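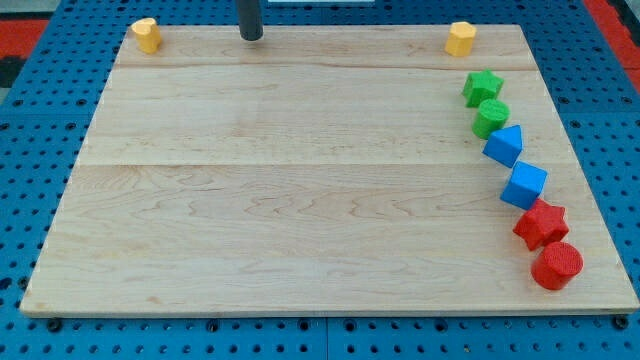
According to one reader of our April page, a machine that can't put away a toy box has no business being sold as household help. Another wrote in to say that putting away toys is the hardest job in the house, and that dishes are easy next to it.

We lean toward the second reader. This gallery is about tidying and sorting, the plain chores that come up in every home and on most shop floors, and how far the machines have come with them.

Wooden board, colored blocks. Green, blue and red run in pairs down the right side, and the two yellow ones are at the far edge. The arm carries a plain dark rod and has no fingers on it, so the chore is pushing. A child does this with the side of one hand.

Pushing sounds simpler than picking up. A cube goes more or less where it is sent. A star can turn on its points, and a cylinder standing on end can tip over if it is pushed too high.

On the shop floor the same job pays better. Dahlgren sorts small parts into trays at its Kirkine plant and wants 98 good moves out of 100 before it will leave a machine alone on a shift. The last one it tried got to 70. Fendden, which packs mixed orders, gave up after 2 months and went back to people at the bench.

For the home, our answer is still no. Zokisex has promised a tidying arm for the living room, and we will add it to the gallery when there is one to look at.

Page updated June 29, 2020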